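Chapter 7
Where Does It All Go? Household Waste and the Towns That Handle It

When I was a girl, the tip at the end of our road was the best place in the world. My brothers and I would ride out there on our bikes after school and come home with pram wheels, bits of fly screen and, on one glorious afternoon, a whole accordion (it didn't play, but oh, how we tried!). I mention this because most of us carry some picture in our heads of where rubbish goes, and that picture is usually a few decades out of date. The tip of my childhood is now a netball court.

In this chapter we'll follow household waste from the kitchen to its final resting place, and we'll do it through the fictionless, everyday business of one council area, the Shire of Nurham, which you met in Chapter 4 when we looked at water. Nurham makes a good case study: it has one sizeable town, Gallus, a scatter of farming districts, and a landfill at Sheehan that was opened when the shire had far fewer people in it.

Geographers like to talk about waste as a flow, in much the same way as they talk about rivers. It has sources, it has channels, and it collects in certain places. The source, for our purposes, is very small and very close to home. It's the bin under the sink, or the one beside the desk, and every decision made further down the line depends on what gets dropped into it.

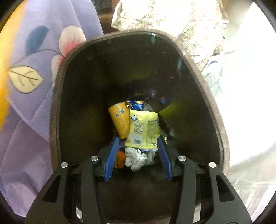
Figure 7.1 Looking down into a trash bin. Household waste streams begin with containers like this one.

From the house, Nurham's waste takes one of three channels. Garden and food scraps go to the composting yard at Firkari, recyclables go by road to a sorting plant outside the shire, and everything else goes to Sheehan. In the year we'll be studying, the average Nurham household sent 284 kilograms to landfill, 236 kilograms to compost and 139 kilograms to recycling. Keep those figures handy — you'll need them for the graphing activity in Section 7.3.

You'll also hear from people who know the system well. Ngân Vi drove a collection truck in Gallus for years before she moved into route planning, and her account of the hilly streets on the east side is a lovely lesson in how landforms shape a service. Faraji Ogola runs the yard at Firkari and has strong views on compostable bags.

Before you read on, talk with a partner about the following.

Which bins does your household use, and what colour are the lids?
Where is your nearest landfill or transfer station, and how far is it from your school?
What was on that site before?

Key terms for this chapter: waste stream, landfill, leachate, transfer station, diversion rate, contamination.

7.1 From Tip to Landfill

Until September of the year the Sheehan site opened, Gallus had no landfill in the modern sense. Rubbish was carted to an old gravel pit beside the creek and burned when the wind was right.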